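Los brazos robóticos llegan a la mesa de muestras de Juška

Desde febrero, parte de la preparación de muestras pasa por una mesa con dos brazos
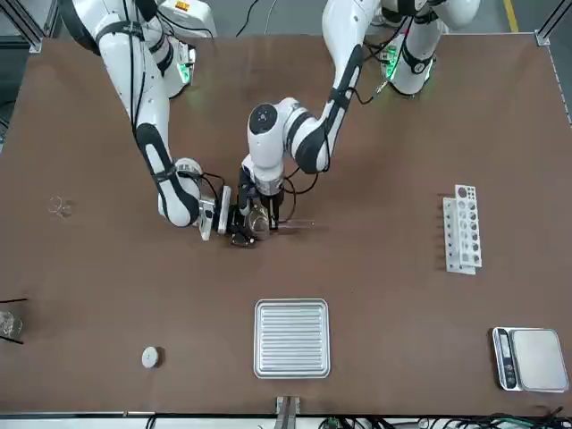 El laboratorio de control de calidad de Juška, que analiza materias primas para fabricantes de cosmética y detergentes, ha empezado a automatizar la preparación de muestras en su centro de Kumorow. El sistema funciona desde febrero en un solo puesto y la empresa prevé mantenerlo así hasta que termine el periodo de ajuste.

El trabajo que se quiere traspasar es el más repetitivo de la sección: pesar, trasvasar, remover y dejar cada muestra lista para el análisis. Son tareas cortas, con material de vidrio de uso corriente, que hasta ahora ocupaban buena parte del turno de mañana. El centro recibe 900 muestras al mes y en las semanas de mayor carga el personal de análisis tenía que dejar los equipos para ayudar en la mesa.

La integración ha corrido a cargo de Favemov, que instaló los brazos y formó a la plantilla. Laimutė Vītola, responsable de la sección, explica que el primer mes se dedicó casi por completo al vidrio. «Un vaso pequeño se coge sin pensar. Al brazo hay que decirle dónde está, con cuánta fuerza cerrar y qué hacer si lo encuentra girado», señala. El procedimiento interno para este puesto tiene ya 102 pasos, entre ellos varios que antes no figuraban por escrito en ningún sitio.

Para los técnicos, el cambio más visible es el horario. Las muestras que entran a última hora ya no esperan necesariamente al día siguiente, y el relevo de las 14.00 empieza con una revisión de lo que ha quedado en la mesa. Dos personas de la plantilla, que antes preparaban muestras a mano durante toda la jornada, se reparten ahora la supervisión del puesto, la reposición de material y la comprobación de los pesos. Siguen haciendo a mano los productos muy viscosos y todo lo que llega en envases fuera de lo habitual.

Jabari Kirui, técnico de preparación y representante del personal, valora que haya menos movimientos repetidos de muñeca, una queja antigua en la sección. Pide, en cambio, que la supervisión se reconozca en la categoría profesional. «Si se para, lo resolvemos nosotros. Eso es otro trabajo y tiene que constar», afirma. La dirección y la representación de la plantilla han acordado tratar el asunto cuando acabe el periodo de ajuste, que concluirá al alcanzarse las 2.000 muestras preparadas en el puesto.

La empresa asegura que no habrá despidos vinculados al proyecto y que las horas liberadas se destinarán a análisis, donde hay encargos con retraso. Los resultados del nuevo puesto se contrastan todavía con duplicados hechos a mano.

El centro de Oltis, que pertenece a la misma empresa, seguirá por ahora con el método manual.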